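Renell Rides to Work: Progress report to the Mapplebeck Fund
12 August 2018

Hi all,

I'm writing this on a Sunday with the windows open and a very slow spreadsheet, so forgive me if it rambles in places. You asked for a plain account of where the grant has gone since January and whether people in Tokham are any closer to steady jobs because of it. The budget sheet went over separately and I'll only mention money where something has changed.

The short version: the early van is running, the small grants are going out, the evening sessions are busier than I expected, and the Raltlow side of things is behind. I'd like to talk to you about the Raltlow part before the next payment is due, and I've put what I'm asking for at the end.

The early van

You'll remember that the whole idea started with the bus timetable. The first bus out of Tokham gets to the Raltlow industrial road after the morning shift has already started, so anyone without a car couldn't take those jobs even if they were offered one. People were turning down work they wanted, and then having to explain that at the benefits office, which did nobody's mood any good.

The van has been going every weekday since January. We lost four mornings to ice and a dead battery, all of them in the first stretch, and none since spring. It seats seven plus the driver. Most mornings it's full or one short, and we've kept a waiting list going since May, with seats offered in the order people signed up. Riders pay nothing for the first month and then a small weekly amount, and I've had almost no grumbling about that (one gentleman thought he should get a discount for always sitting in the fold-down seat, and I see his point!).

What I didn't plan for is how fast people move on. Once somebody has had a few regular paychecks they tend to find a carpool with a coworker, or they fix the car that's been sitting in the driveway, and the seat opens up again. I had budgeted for a steady group of the same riders, so the sign-up paperwork takes a lot more of my time than it was supposed to. I've cut the form down to a single page and that's helped. 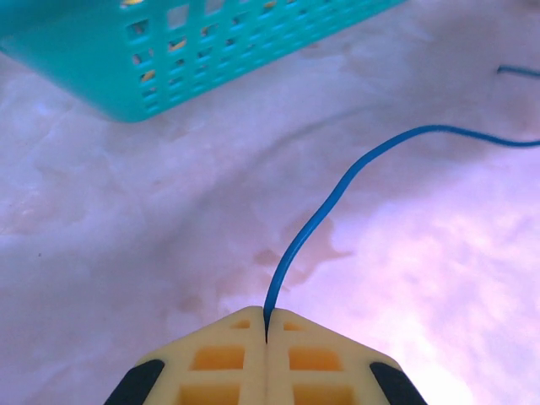

Small grants for getting started

We set these at up to $200 a person, and I'm glad we didn't go lower. The first requests were the ones we all guessed at – boots, a uniform deposit, a replacement ID. Then they got more interesting. One woman needed her forklift card renewed before a warehouse would even look at her application. A young dad needed two weeks of after-school care to cover the gap before his new schedule kicked in. Someone asked for help with an old parking ticket that was blocking his license renewal, and I went back and forth on that one for a day before saying yes, as he'd already been offered a delivery job.

I pay the store or the office directly wherever I can, and ask for a receipt when I can't. Your guidelines wanted a decision inside five working days and we're comfortably under that. Quick matters more than I understood when I wrote the application. A job offer with a start date of Monday isn't going to wait while I find my glasses.

We did turn a few requests down. Mostly those were for rent arrears, where $200 wouldn't have touched the problem, and I walked those people over to the county housing desk instead. I'd like us to have a better answer than that, but I don't think this fund is the right place for it.

Evening sessions

Tuesday evenings at the Tokham library were meant to be a resume clinic, and for the first month they were. By March hardly anybody was bringing a resume. They wanted help with the online applications, which are long, time out without warning, and ask for the same work history in three different boxes. So that's what we do now. People sit down with a laptop, I wander around, and folks who got through the same employer's form last week help the ones who are stuck on it this week. It's noisy and I love it.

The other thing people ask about all the time is how starting a part-time job will affect their benefits. I'm careful here. I'm not qualified to tell anyone what their check will look like, and the rules for reporting hours aren't easy to read. In April the county office agreed to send a caseworker to every other session, and that has been the single most useful change we've made this year. You could feel the room relax the first night.

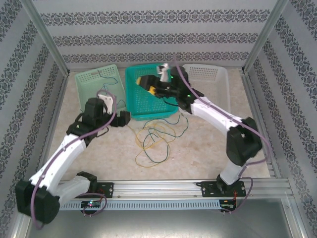

I should also tell you that the age mix is different from what we put in the proposal. We wrote it with people just out of school in mind. We do get some of them, but on a typical Tuesday more than half the room is over fifty. Quite a few were at the same employer for most of their working lives and haven't applied for anything since applications were made of paper. They're terrific workers and they're embarrassed, and the embarrassment takes up the first couple of visits. I've stopped calling it a class on the posters and attendance went up right after. Maybe a coincidence, maybe the better weather.

Talking to employers

This part has been patchy. I've had good conversations with the smaller shops, the kind where the owner picks up the phone. They're willing to interview anyone we send, they'll tell me frankly why somebody didn't get hired, and two of them now shift their start time by a few minutes on days when the van is late. The bigger places are harder. Their hiring goes through a website run from another state, and the local managers say they can't override it even when they're short-handed and would like to.

What seems to help is a trial shift. If a manager has already met the person, the website becomes a formality. I'd like to do more of these in the fall, and I've drafted a one-page agreement covering pay (yes, trial shifts get paid, I won't budge on that), insurance and who to call. I'll send you the draft as soon as our lawyer friend has had a look.

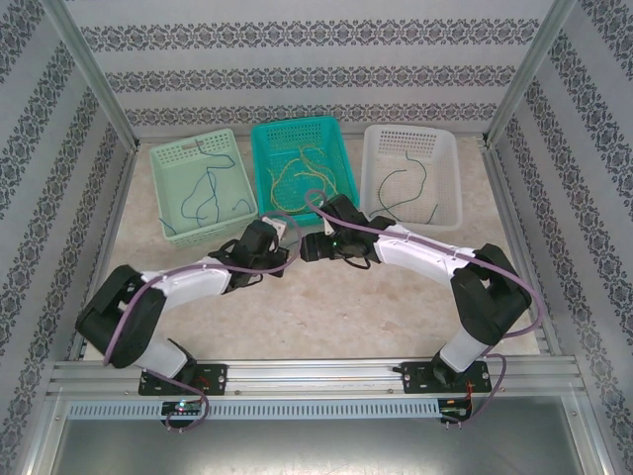

Side by side on the rail, with the grippers almost meeting.

Where we're behind

Raltlow. We said there would be a second drop-in desk open there by the end of spring, and there isn't. The room we were promised went to a dental clinic, the next one had no heat, and the one after that wanted a year's rent up front. I could have told you sooner and I'm sorry I didn't. I kept thinking the next phone call would settle it.

I now have a verbal yes on a room next to the laundromat, two afternoons a week, with a door that opens straight onto the street. The landlord wants a $500 deposit, returnable, and it isn't in the approved budget. If you're happy for me to move it across from the printing line, which is badly underspent, I can sign right away and open in September.

The other slip is the follow-up calls. I promised we'd check in with everyone three months after they started work. I've managed the ones who ride the van, because I see them, but I've been slow with the rest. Phone numbers change, and people who are working are at work when I call. I've switched to texting in the early evening and I'm getting far more replies, though I'd still call the records thin. Please don't lean too hard on the retention page in the spreadsheet until I've filled it in properly.

What I need from you

A yes or no on moving the deposit money, preferably this month.

Your view on the van's waiting list. A second morning run would clear it, but it would eat most of the fuel money before winter, and I don't want to start something we'd have to stop in December.

Permission to change the wording of our age target to match who's coming through the door. I'd rather fix the target than chase people around to meet the old one.

I'm out of the office Thursday afternoon for the van's inspection, and otherwise by the phone most of the week.

Project Coordinator, Renell Rides to Work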